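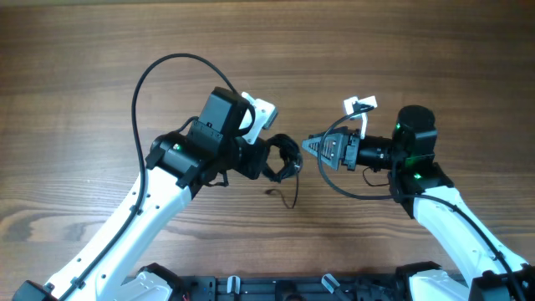 Let the Slow Builders Be Slow

Posted July 23, 2020

I have a friend, Iwona Kołodziej, who asks me every time she visits whether the arms can do the washing up yet. They can't, and I've stopped minding the question. I started this build in January, in the back room, on a table I'm rather fond of, and I've spent almost 700 pounds and more evenings than I'd care to admit to my family.

What I do mind is the idea, which you hear a lot on the forums now, that building your own pair is a waste of time when you could buy one ready made and get straight on with the clever part. I think people who say this have never had to sort out their own cables (and lucky them!). Cable is most of the job. I've rerouted mine 4 times, moving the clips along the links a little each time, and I understand now why the wrist used to stall when it turned too far one way. No manual would have got that into my head.

I'm not against buying things, mind you. The motors came in a box like everybody else's, and I'd no more wind my own than knit my own tyres. But bolting them up yourself, getting one the wrong way round and having to take the whole elbow off again at nine in the evening, teaches you where to look when something goes wrong later.

So if you've a half-built arm in a cupboard, do get it out again. Mine still drop things, and I'm going back in after tea to see about the left one.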